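Wanted: Hungry People Who Can Also Spell (Vegan City Guides, Paid)

Jatden publishes small guides to eating vegan in places where your relatives assume you'll starve. We have 7 cities in print. The next one is Raltosance, a river town with one famous sausage and, by our last check, more oat milk than it knows what to do with.

We need two contributors to eat their way through it in December. Yes, December. The summer slots went to people who answer email faster.

The job

You'll visit restaurants, bakeries, food trucks and at least one gas station that reportedly makes a decent tofu sandwich. You'll write 500 words on each of the places you like and a polite sentence on the ones you don't. You'll ask what's in the broth, and then ask again, because the first answer is always "just vegetables."

What we pay

$300 per finished neighborhood chapter, plus meals and a bus pass. Rooms are at the Ueda guesthouse, where breakfast is included and consists of toast. Bring your own spread.

Who we're after

You don't have to be vegan, but you do have to eat that way for the whole trip, including after 10 p.m. You should be able to describe a cashew cheese without saying "you'd never know." Walking shoes matter more than a journalism degree. If you have a blog, we'll read it. If you have a podcast, we'll take your word for it.

Rekha Bansal edits the guides and will cut your favorite joke. Naima Hajji handles travel and receipts, and she does want the receipts.

How to apply

Send the following to Naima by 29 October 2023:

1. A review of the last meal you paid for, good or bad.

2. The dates you can travel, and any allergies.
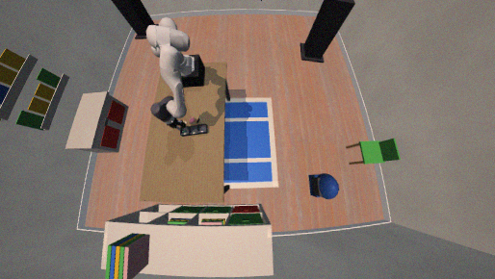
3. One place in your own town that visitors always miss, with the dish to order.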